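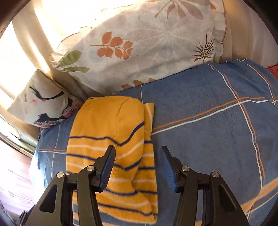
Blue sheet, leaf-patterned pillow

Subject: Re: [halport-users] Password reset mails which we did not request

Hello all,

I have now read the mail logs of our Sisville office for the last 14 days. We received 1063 reset mails in this time, and all of them go to old accounts from before the move to Pudus. The sender address looks correct, but the link leads to a domain with one letter changed. Our filter gave these mails a very low score, so they were delivered.

I have blocked the domain and closed 17 accounts which had no owner any more. The full headers I can send off list.

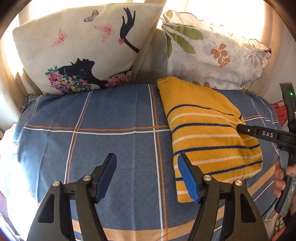
On October 15, 2024 another subscriber wrote:

> We see the same at Qureshi, over 1000 in one night.
> Is it safe to switch off the reset by mail completely,
> or will the Halport client stop working?

It is safe with us. The client only shows a grey button. Please make sure first that your administrators have a second way to log in, I forgot this and had to drive to the server room.

In November I will test the new filter rules and write again.

Kind regards
Sisville mail admin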